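Section 4. Setting up the wrist view in the simulator

Stemen Robotics Club, student manual. Revised 18/09/2019

Read this section before you touch the shared Dustel project. The simulator is useful, but it will happily show you things that would never work on the bench. Treat every good result as a rumor until you have repeated it.

4.1 Before you start

1. Log in on a club machine. The laptops can open the project, but we have never gotten a steady run out of one, whatever the Draler release notes promise.

2. Open Dustel and load the cabinet world. Do not pick "Load last session." It restores the last person's joint offsets along with the world and does not tell you.

3. Set the step limit to 4000. The default is lower and will stop your run in the middle of a reach.

4. Set the random seed to 7 for practice. You will change it later. A controller that only works on seed 7 does not work.

5. Press Reset twice. The first reset moves the arm. The second clears the contact list. The menu says one press does both, and we don't believe it.

4.2 Checking the wrist camera

6. Switch the main window to Wrist. The fingers should come up from the bottom of the view with the palm bar between their bases. If they come down from the top, the camera mount is flipped. Fix it in the arm file. Flipping the picture in the viewer hides the problem and leaves your controller steering the wrong way.

7. Look for parts that have no visible support. A small angle piece hanging in the air beside the big beam is a reason to stop and check the world file. Write down the part name and its parent link before you change anything.
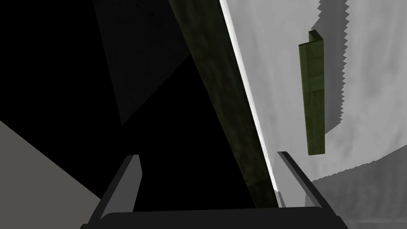
8. Open the contact list and compare it with the wrist view. A beam that shows up between the fingers may be well behind them. Only the list can tell you whether anything is touching, and even the list is wrong when the collision shapes are sloppy.

CAUTION: Do not close the gripper to "see if it grabs." The simulated fingers can sink into a part and report a force anyway. Teams have put that force in their reports as if it meant something.

4.3 Shadows and lighting

9. Leave the shadow setting on Low while you tune. You will get stair-stepped edges on the pale surfaces. These are drawing errors from a coarse shadow map, and they have no effect on the physics.

10. If your program uses the camera to find parts, test it with shadows on and with shadows off. Several of our edge finders have turned out to be excellent shadow finders.

11. Tilt the wrist up and run the detector on a single still. Check that it marks the block and leaves the serrated shadow next to it alone.
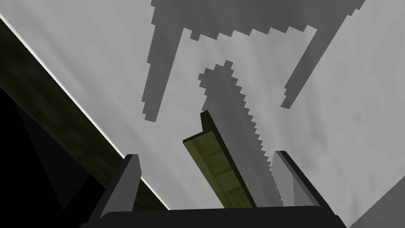 Figure 4-2. Wrist view looking up, with the wood-grain block between the fingers and stepped shadows on the light surface.

12. Save the still with the detector output. A screenshot of the score by itself will not be accepted at review.

NOTE: The Mamani detector that comes with the starter kit prints a confidence of 100 for nearly everything. Ignore the number and look at where it draws the outline.

4.4 Empty gripper test

Every controller has to pass this test before it goes on the calendar for the real arm. It sounds too easy to bother with, and teams fail it every season.

13. Open the gripper all the way and move to a pose with clear space between the fingers. Check the wrist view yourself. Very dark areas are hard to judge, so raise the viewer brightness if you can't tell whether something is there.
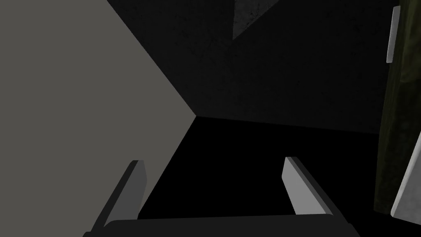

14. Run your grasp check without moving the arm. It must report "no part." If it reports a part, your threshold is too low or you are reading last run's values. Try the second explanation first.

15. Change the seed and repeat. Do 13 runs, all with different seeds, and keep the full log, including the runs you don't like.

16. Compare the finger opening in the log with the opening your code asked for. A small difference is normal. A perfect match usually means you logged the command twice and never read the joint.

CAUTION: Passing this test does not show that your robot can pick anything up. It shows that your code can recognize an empty hand. Please don't write more than that on the November poster.

4.5 If it still doesn't work

View is frozen: the physics may still be running. Check the step counter before you restart.

Arm shakes at rest: lower the gains. Adding damping until it looks calm only moves the trouble to the first contact.

Works on one machine only: compare the Draler versions. The auto-update box is supposed to be off on all of them. Check anyway.

Go on to Section 5 only when your log is in the team folder and another team has run your code from a clean copy.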